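Setting the wrist camera exposure on the Rista arm

Auto exposure hunts whenever the arm swings toward a window. Lock it before recording any runs. These steps assume the Stotano driver is installed and the arm is clamped to the table.

Move the arm to its home pose and open the camera panel. Turn auto exposure off, then set the shutter to 2,000 microseconds and gain to 13. Lower the gain if the white cloth loses its folds. Outdoor detail behind glass can be left to clip - the mug and the chair need the range.
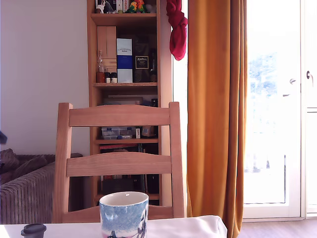

Does white balance need to be locked as well?

Lock it at the same time, using a sheet of plain paper under the light you will work in.

Save the profile and restart the driver. Run the home routine again and check that both values were kept. Zodwa Steyn's build dropped the gain on restart until she updated the driver - if yours does the same, enter it in the startup file.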